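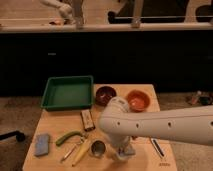
About Otham

4 min read

Hi, and welcome! I run Otham, a small repair-and-tidy workshop on the Himberg side of town, and if you've found this page you probably own a drawer that won't close. I did too. I had one in the kitchen, one in the hall, and a whole chest of them in the garage, and at some point I got more interested in the stuff inside than in whatever I was supposed to be doing that day. So now it's my job.

What we do is pretty simple. People bring in a box (or a bag, or once a suitcase with a broken zipper, which we also fixed) and we sit down at a table together and go through it. Some things get cleaned. Some get mended. A lot of them just need a place to live. You go home with a lighter box and, I hope, a better mood than you came with.

How it started

I used to work in the stockroom at Papadakis, a hardware store that sold everything loose out of bins. I loved that place. I was the one who put things back at the end of the day, and I got fast at it, and then I got picky about it. When the store closed I bought a load of the old trays and bins and had no idea where to put them. They sat in my living room until December, when a neighbor asked if I could help her sort out her late uncle's tools. We did it on her dining table over one long afternoon with a pot of coffee, and she told her sister, and her sister told her whole street.

That was the beginning of Otham. We've now sorted 665 boxes, and yes, I do keep a tally, it's on the wall by the coat hooks! When we get to 1000 there will be cake.

The table

Everything happens on a table. I like a light wood top because small things show up on it, and a pencil on a dark surface can hide from me for an hour. We tip out a handful at a time, never the whole box. A whole box on a table looks like a disaster and makes people want to go home.

Then come the containers. A shallow green plastic tray goes on the left, empty, and it stays empty until we know what we're doing. Round bowls sit toward the back, a dark brown one and an orange terracotta-colored one, and these are for the little things that roll or go missing: screws, picture hooks, keys to who knows what. I've tried fancy dividers with labels and lids and I keep coming back to bowls. You can get your whole hand in a bowl.

Pliers come up in nearly every box. Green handles, red handles, no handles left to speak of. If they open and close, they go in the tray. If they're stiff, we put a drop of oil on the joint, work it back and forth for a while, wipe them down and try again. Long-handled tools get laid side by side so you can see which ones you have two of (it's always more than you think). Pencils get sharpened and go home in a cup.

And there's a sponge out, always. Light blue, nothing special. I'm a big believer in wiping as you go, and a damp corner of a sponge will get years of garage off a plastic grip. Keep it away from bare metal and raw wood unless you have a dry cloth ready right behind it.

Things that don't belong anywhere

My favorite part of any box! There's the sensible stuff, and then in the middle of it there's something that looks an awful lot like a harmonica. Or a single castanet, or half a chess set. We don't rush these. I ask if you want to keep it, and if you don't know, it goes to one side and we ask again after the coffee. Plenty of people take the odd thing home and leave the pliers with me.

What you can book

The regular table session runs 80 minutes, which is long enough for one good-sized box and a break. Bring whatever you like as long as you can carry it in. Please don't bring paint, open glue or anything with a leaking battery.

Senia is our evening class, and it's a bit more hands-on. Everyone works on their own box and I go from table to table with the oil can. You'll learn how to clean and store hand tools and how to set up a work surface at home. It's friendly and fairly noisy.

I also do house calls within Himberg for garages and kitchens. Send a photo of the worst drawer first, please. I won't judge, I've seen my own.

Come by

The door sticks, so give it a push. There's parking behind the building and a ramp on the left side. If you'd like to drop off spare trays or bowls, we're always glad of them, chipped is fine.

Contact: use the form on our booking page or stop in during opening hours
70 shares | 0 comments
© Otham, Himberg. Page updated 1 October 2023
Back to top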